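3.2 Equipment selection and budget

Planning for the second station began in September, once it was clear that a single arm could not cover both the tabletop tasks and the drawer tasks within the grant period. We had $900 left in the consumables line and a separate allotment for capital equipment. University purchasing rules do not allow money to move between the two, and this shaped most of the choices reported in this section.

We divided the purchase list into parts that touch objects and parts that do not. The second group (arm, controller, mounting plate, power supply) was bought as one order from Grimach, which had supplied the first station. Staying with the same supplier let us reuse the existing safety file, and the only new document required was a site form for the Litlow building. The quote was valid for six weeks. Approval took five.

The first group was harder to plan. Gripper fingers wear, get bent, and are changed when the object set changes, so we treated them as consumables and budgeted for them by the pair. We compared a molded finger from Palumbo with a tapered finger machined in our own shop. The Palumbo part was cheaper per pair but had a minimum order of 14 pairs, more than we expected to use before the end of the project. The shop part could be ordered one pair at a time, with a lead time of six working days. We chose the shop part and kept the Palumbo quote on file for the next budget year.

Objects were also charged to consumables. The object list was drawn up by Wiremu Ruawai, who set three requirements: the item had to be sold in ordinary stores, it had to be replaceable at short notice, and it had to include at least one feature that a parallel gripper finds difficult. Writing tablets met all three. They are flat, they lie close to the table, and the stylus sits in a narrow groove. Figure 4 shows one of them beside the fingers, with the wallpapered back wall behind of the station. 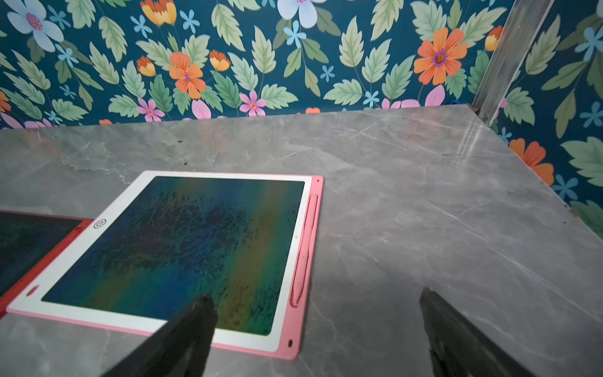
Figure 4. Wrist camera view of a pink and white LCD writing tablet on the marble tabletop, with the stylus in its groove at the right side of the screen. Part of a second tablet is visible at far left.

Surface cost was a minor item in the original plan and a larger one in the final accounts. We had first priced a plain white laminate top and bare walls. Maxine Halliday argued for surfaces closer to those found in homes, and the revised plan set aside money for patterned wall coverings and a veined tabletop. Labor for fitting them was not in the first estimate and had to be added later under facilities charges.

The full cost of the second station, including fitting but not staff time, came to $2,033 above the first estimate. Most of the difference was fitting labor and a freight charge on the arm, which was shipped through the Skumness depot and billed separately. Finger and object costs stayed within the consumables line.

For groups planning a similar purchase, we suggest asking for freight as its own line on the first quote and settling the wall and table surfaces before the mounting plate is ordered. Our plate had to be redrilled when the tabletop changed, and the shop time for that work does not appear in the totals given in Section 3.3.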